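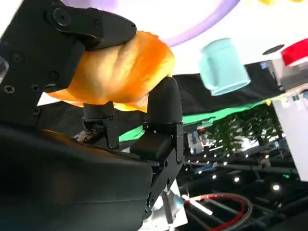 Vimala Kartha asked at the end of the last session whether a bread roll on the shelf has to look like a bread roll at all, or whether an orange lump that could be bread, a pumpkin or a cushion would do the same work. Jagadeesh Chowdary answered that it depends on the age of the child, and we ran out of time there. These notes pick it up.

# Unit 6: Props for the Pretend Kitchen

Reading for this unit: course reader, the chapter on object substitution. Bring the shelf plan you started in Unit 5.

## 6.1 Realistic and open-ended props

A realistic prop tells the child what it is. A toy bun shaped and colored like a bun will be used as a bun most of the time, at least at first. An open-ended prop doesn't settle the question. A plain ring can be a bracelet, a donut, a steering wheel, a pot lid or a fence for a toy cow.

Most pretend kitchens need both. The usual pattern, and it is only a pattern, goes like this:

| Age | What tends to work | What tends to be left on the shelf |
|---|---|---|
| Under 2 | Real cups, spoons, bowls; large soft food | Blocks offered as food |
| 2 to 3 | Recognizable food, a few rings and blocks | Small detailed sets with many parts |
| 3 to 4 | A mix, with more open-ended pieces | Food that only fits one recipe |
| 4 to 6 | Open-ended pieces, paper, tape, menus | Very babyish soft food, unless there is a baby in the story |

Look at the right-hand column before you buy anything. Centers often replace props that were fine but were offered to the wrong age.

Vimala's question about the orange lump belongs in the second and third rows. A two-year-old who is handed something vaguely bread-shaped will often wait for an adult to name it. A four-year-old usually names it without help and may rename it a minute later. If you are setting up a mixed-age room, put the vague pieces near the recognizable ones. A roll beside a mug gets read as breakfast. The same roll beside a doll's bed gets read as a pillow.

## 6.2 Soft bread, hard bread

Toy bread comes in three common forms: slow-rising foam, fabric with stuffing, and hard plastic or wood. They behave differently in a room.

**Foam.** Squeezes well and comes back to shape slowly. Children like to press it, and a good part of the play will be pressing. The skin can split, and once it splits the pieces inside are a choking hazard for younger children. Foam that is split goes in the trash the same day. Don't tape it.

**Fabric.** Survives throwing and can be washed. It has less squeeze. Seams should be checked monthly. Fabric bread holds on to smells, so it needs a full dry after washing or it will sour in the bin.

**Hard plastic or wood.** Easy to wipe. Makes noise on a plate, which many children enjoy and some rooms can't stand. Wooden food that comes apart along a hook-and-loop seam is good for cutting play but poor for general serving, as the halves get separated.

Color matters less than students expect. Bread in the shops runs from nearly white to dark brown, and toy bread often goes further toward orange or gold. Children accept this. What they notice more is size. A roll the size of a child's fist gets picked up, offered, bitten at and passed around. A loaf as long as a forearm tends to be carried, put down and forgotten.

Safety point for all three: anything that looks good enough to eat will be put in a mouth. Assume that and choose accordingly.

## 6.3 Mugs

A mug is one of the most useful things you can put on the shelf. It has a handle, so it is easy to pour into and hand over. It stands up. It gives two children a reason to sit down together.

Real or toy? We will discuss this in class. Points to think through beforehand:

- Weight. A real mug slows a child's hand down.
- Breakage. Ceramic chips, and a chipped rim means the mug leaves the room.
- Scale. Adult mugs are too big for dolls and about right for children pretending to be adults.
- Sharing. Two mugs alike cause fewer arguments than two mugs in different colors.

Rekha Bangera's group last term kept two matching mugs and took everything else off the drink shelf for a week. Her log shows longer tea parties and fewer trips to the adult for help. It also shows that one child took both mugs under the table every morning, so matching did not solve everything.

If you use real mugs, put them on the lowest shelf and keep the pretend sink within a step or two. Carrying distance is where most drops happen.

## 6.4 Rings and other loose parts

Rings are loose parts, along with corks, scarves, tubes, lids and large buttons. Put in fewer than you think you need. When a basket holds too many, children tip it out and walk away.

What to look for in a ring:

1. Too large to swallow and too large to get stuck on a wrist.
2. No gap or seam that pinches.
3. A plain color. Purple, yellow, green, it makes no difference, but avoid printed faces and logos, which fix the meaning.

A ring can serve as the burner on a stove that doesn't have one. Lay it flat on a white table or a tray and put the pan inside it. Children pick this up very quickly, and it costs nothing if you already own a stacking toy that has lost its base.

## 6.5 Setting the table

The tabletop should be light and plain. Patterned cloths swallow small props, and children with low vision lose track of what is there. White works well for most props. Use a dark tray for pale food such as rice, egg or cheese.

Start with very few things. At Potbridge, the opening layout each morning is one food, one vessel and one loose part for each seat. Everything else is on the shelf where children can reach it. The room has 14 children, and no more than four use the kitchen at a time.

Notes from the Potbridge visit, for those who missed it:

> 9:10. Bread, mug, ring at each place. Two children sit. First child puts the bread in the mug. It doesn't fit. Pushes. Says "it's a hat." Second child puts the ring on the mug as a lid.
>
> 9:16. Third child arrives and asks what they're making. "Soup." Bread comes off, ring stays on.
>
> 9:25. Table abandoned for the blocks. One mug goes along.

Sharada Hegde pointed out that no adult spoke in those fifteen minutes. Others in the group thought the adult should have stepped in when the third child arrived, to help her find a role. Write down your own view before you read section 6.7, as we will come back to it.

## 6.6 Cleaning and storage

| Item | Cleaning | How often | Store |
|---|---|---|---|
| Foam food | Wipe with damp cloth, air dry | Daily | Open basket, never under weight |
| Fabric food | Machine wash in a bag | Weekly | Shallow bin |
| Wood | Wipe, do not soak | Daily | Shelf |
| Mugs, real | Hot soapy water | After each use | Lowest shelf, handle outward |
| Rings, lids | Soapy water | Weekly | On a peg or in a small basket |

Foam stored at the bottom of a full bin comes out creased and may not recover. If you have one deep bin, put the foam on top.

Label shelves with a drawing or an outline of the object. Outlines are easier for younger children. Trace the object itself and leave a little margin.

## 6.7 When to step in

Three situations where an adult should join the table, briefly:

- A child is watching and wants in but has no part. Offer a job. "The cook needs someone to bring the mugs."
- A prop is being used in a way that could hurt somebody.
- The play has repeated the same few moves for a long time and the children look stuck. Add one object without comment and move back.

Renaming an object is not a situation for stepping in. If the bread is a hat, it's a hat. Correcting it ends the game faster than anything else in these notes.

## Assignment 6

Choose one food prop, one mug or cup, and one ring or other loose part. Set them out on a plain table for a group of two to four children. Observe for twenty minutes and submit:

1. A timed log in the style of the Potbridge notes.
2. A list of every meaning given to each object, in the child's words where you have them.
3. A short discussion, up to 2,000 words, on which prop changed meaning most often and what was next to it at the time.

Use initials for the children. Submit to Prakash Rajan's folder by 5 p.m. on the day before the Unit 7 session. Late logs are accepted if you write first.

For Unit 7, bring a cardboard box no smaller than a shoebox.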